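Small baskets are the answer

I have a drawer problem, and I bet you do too. For years I bought the big bins, the kind you could bathe a dog in, and everything went in and nothing came out again. Then my friend Bianca Dobre gave me a little square basket in February (she'd bought too many, she always does) and I've been a convert ever since!

A small basket makes you choose. You put in one thing, maybe three, and it's full, so you have to decide if the fourth thing matters. With a big bin you never decide, you just keep tossing stuff on top until you find a single glove from five years ago.

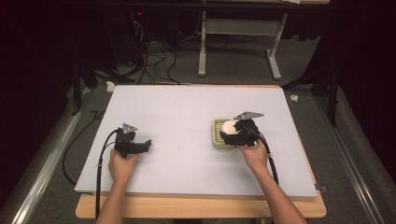
One round thing, one square basket, and plenty of clear board around it.

My sister thinks I'm nuts and says I'll end up with 200 tiny baskets and no floor. She may have a point, I'm at 10 already. But I can find my tape, my batteries and the good scissors without emptying a closet, and I couldn't say that last year. So go small! Start with whatever drawer you're most embarrassed by, and give the big bin to someone with a dog.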